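Hladun Bench: Two-Arm Suturing Kit for Shared Workshops

Product group: Tabletop automation
Supplier: Sastier, Nidau
Assembly: By the purchaser
Availability: From May

The Hladun Bench is a kit for builders who wish to assemble a two-arm suturing station in a home or shared workshop. It is supplied for practice and study on training material only.
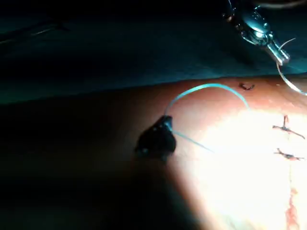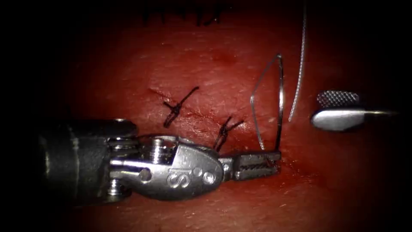
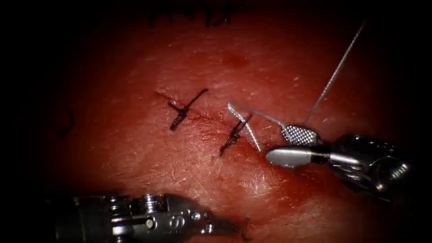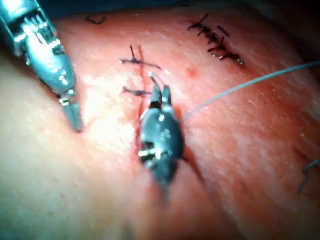 Interrupted stitches in dark thread during bench work with the wristed instruments.

General description

The kit provides the parts required to mount, drive and control two wristed instruments over a common work area. One side is normally fitted with a needle driver and the other with a grasper. Either instrument may be fitted to either side, and the control software must be told which is in place before the drives are switched on.

The standard arrangement uses a fixed camera over the work area. Small wrist cameras are offered as an option and may be added at any time after the first calibration. Purchasers who intend to record their work are advised to order the wrist cameras with the kit, as the cable guides are easier to fit before the arms are mounted.

The frame and drive housings are delivered as flat parts with fasteners. No welding is required. A drill press is helpful for the base plate, although a hand drill and a square will serve.

Supplied with the kit

Base plate and clamps
Two arm assemblies, unassembled
Drive units and cable set
Instrument adapters, left and right
Himeo control board with power supply
Fixed camera with bracket
Printed assembly manual

Instruments, practice pads, needles and thread are not included. Purchasers should obtain these from their own supplier and confirm the shaft size against the adapter table in the manual.

Specifications

Base plate length: 800 mm
Travel along the base, each arm: 200 mm
Number of arms: 2
Control: Himeo board, wired connection
Price, complete kit: 3,660 francs
Wrist camera option: Price on request

Installation

The bench must stand on a rigid table that does not move when leaned upon. Folding tables are not suitable. In a shared workshop, the station should be placed away from saws and sanders, and the drive covers must be closed whenever the station is left.

Cable tension is set at the end of assembly and checked again after the first day of use. A slack cable will show as play at the wrist, most noticeably when the jaws are turned with a needle held in them. The procedure is given in the manual under Wrist Adjustment. Jaws must be opened and the needle removed before any adjustment is made.

Lighting is left to the purchaser. A single lamp close to the pad gives strong glare on glossy material, and a second lamp placed low on the opposite side is recommended where camera recordings are to be made.

Safety and permitted use

The Hladun Bench is not a medical device. It must not be used on persons or animals. Needles are to be handled with tweezers and discarded in a closed container. The stop switch must be within reach of the operator at all times, and a second person should be present during the first powered test.

Ordering and technical questions

Orders are accepted in writing. Please state the supply voltage, the instrument shaft size and whether wrist cameras are required. Workshops ordering more than one bench may request a joint delivery.

Technical questions concerning assembly and calibration should be addressed to Domingo Mansilla, Technical Support, Sastier, Nidau. Please include the serial number printed on the control board and the software version shown at startup.

Related items: Replacement cable set. Spare adapter, left. Spare adapter, right. Drive cover.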